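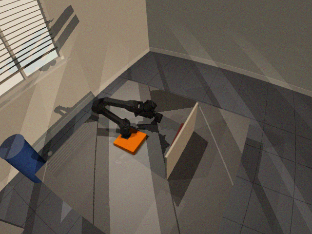 Zaladano Cell Planner
Simulation software and starter packages for single-arm work cells

Most of the money in a first robot cell gets committed before anything is bolted down. Reach, mounting height, gripper clearance and floor space all get fixed on the purchase order, and changing them later means new brackets, new guarding or a different arm. Cell Planner lets you lay out the cell, place the parts, and move the arm through the job on a desktop computer while the quote is still open.

What you get

The base license covers one named user and one arm model of your choice. Walls, floors, ledges, boxes, cylinders and flat panels are built in and can be sized to match your shop. You can also import your own part files. Sunlight and window placement can be set per room, so you can see where shadows fall at different times of day if you plan to use camera guidance.

Collision checking runs on every link and on the gripper. Contact between the arm and any object is written to a log with the joint positions at that moment. Logs export as plain text.

Pricing

Base license, one seat: $3,000 per year
Additional seat: $500 per year
Additional arm model: no charge with an active license
Wekodari gripper library: included
Floor-plan import: included

Prices do not include the arm, the gripper, the controller or installation. Government and school buyers should ask for a separate quote before issuing a purchase order.

Planning your budget

The arm is only one line. Leave room for the gripper, mounting stand, guarding, electrical work, operator training and spare fingers. Shops that have never run a robot should also plan for lost production during changeover. We suggest holding the guarding order until the layout is signed off, as the fence line is the item most often changed after simulation.

If you already own an arm, check the controller version before ordering. Cell Planner can send programs to Bindotent controllers directly. Other controllers need the file export option, and programs have to be loaded by hand.

Before you ask for a quote

Send us the following:
Floor dimensions and ceiling height
Drawing or sample of each part, with weight
Location of windows, doors and fixed furniture
Power available at the cell
Cycle time you need, and the one you have now

A hand sketch is fine for the floor plan. Please mark anything that cannot be moved.

Computer requirements

A desktop or laptop with a dedicated graphics card is required. The software runs without a network connection once the license is activated. Tablets are not supported.

Limits

Simulation does not replace a risk assessment. Cable drag, hose routing and soft or flexible parts are not modeled. Friction values are set by the user, and grip results depend on those values. Test the grip with real parts before you approve a gripper purchase.

Setup help

Each new license includes 2 remote sessions. The first covers room and part setup, and the second covers reach study and collision logs. Sessions are run by Khoa Tôn. On-site layout work is handled by our installation partner, Nghiêm, and billed separately.

Ordering

Licenses start on the day of activation. Orders placed before the end of September keep the current price at first renewal. Purchase orders and cards are accepted. License keys are sent by email, and orders received on a Sunday are processed the next business day.

For quotes and volume pricing, contact Đức Phí in the sales office.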